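Cómo preparar la bolsa del hospital si el bebé puede adelantarse

Mar 1, 2025

¡Qué ilusión da esta parte! Preparar la bolsa es de lo más bonito del embarazo, y si tu matrona te ha comentado que el parto podría llegar antes de tiempo, lo mejor es ponerse ya (yo la mía la dejé lista en diciembre, con las luces del árbol puestas, y me sobraron semanas).

Lo que vas a necesitar

Una bolsa mediana con cremallera, de unos 20 litros. La mía es una Tindeck con bolsillos laterales y me encanta, pero sirve cualquiera que se abra del todo. También bolsitas de tela con etiqueta y un rotulador.

Paso 1. Pregunta en tu hospital

Cada maternidad tiene su lista. En algunas te dan pañales y ropita, en otras no, y si hay unidad neonatal pregunta qué prendas admiten. Apúntalo todo en una hoja y métela en el bolsillo de fuera.

Paso 2. La ropa del bebé

Lleva dos tallas, la de recién nacido y la de prematuro. Los bodies cruzados, de los que se abren por delante, son una maravilla cuando hay cables o vías de por medio. Lávalo todo antes con jabón neutro, sin suavizante, y guarda cada muda completa en su bolsita: body, pijama, gorro y calcetines. ¡A las cuatro de la mañana lo vas a agradecer muchísimo!

Paso 3. Lo tuyo

Camisones abiertos por delante, zapatillas, compresas posparto, neceser, un cargador de cable largo y algo de picar. Si vas a estar muchas horas piel con piel, mete una bata suave.

Paso 4. Los papeles

DNI, tarjeta sanitaria, cartilla del embarazo, últimas analíticas y plan de parto si lo tienes. Todo en una carpeta, y la carpeta siempre dentro de la bolsa. 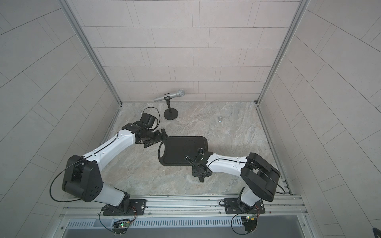

¿Cuándo conviene tener la bolsa cerrada?

Hacia la semana 32 si te han avisado de un posible adelanto, y hacia la 35 si todo va según lo previsto.

Paso 5. Déjala a mano

Junto a la puerta o en el maletero, y que tu acompañante sepa dónde está. Pega encima una notita con lo de última hora: móvil, gafas, medicación. ¡Y a disfrutar de la espera!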